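Site Visit Report: Zillix Demonstration Hall, Denditz

Prepared for the Equipment Planning Office, Flelero Technical College

The college is preparing its request for training equipment for the coming budget year. As part of that work, four members of staff visited the Zillix demonstration hall in Denditz during its open day on 4th November. The purpose was to see tabletop robot arms in use, to collect prices, and to learn what a teaching station needs in space, power and upkeep.

The morning began with a general tour. Zillix keeps its larger machines on the ground floor, behind fencing, and these are outside the range of the present request. The upper floor holds the small arms, each on its own table, and most of our time was spent there.

Our main interest was the household handling station. It uses kitchen toys and utensils as the objects to be handled, and the college could put together a similar set at very little cost. Staff at the hall stressed that the objects should differ in shape and size, and that replacements should be planned for from the first year.
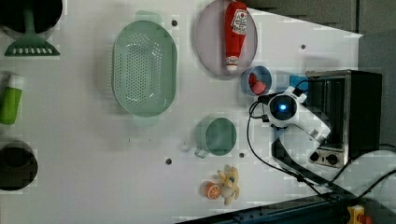
The household handling station, with the arm at the right of the table and an emergency stop button at the corner.

Two points from this station bear on our own plans. The first is cabling. Cables from the arm run across the tabletop, and our group would prefer a layout that keeps them clear of the work area. The second is the emergency stop. We recommend that every station we purchase have one within reach of the student, and that it be listed as a separate line in the order so that it is not left out.

Zillix quoted 2,532 euros for one arm with gripper and controller. A table with mounting rail adds 520 euros, and the yearly service plan is 319 euros per station. Delivery takes roughly 7 weeks. A second supplier, Mujić, had a stand in the entrance hall and offered to send a written quote, but it had not reached us when this report was prepared.

Training was discussed over lunch. Zillix includes one day for two instructors with each order. Our instructors felt that a second day would be needed -- the software is new to all of them -- and the price of that day is still to be confirmed.

We propose that the college buy two stations first and place them in Room B, where the existing power supply should be checked before any order is signed. The final request is due in February.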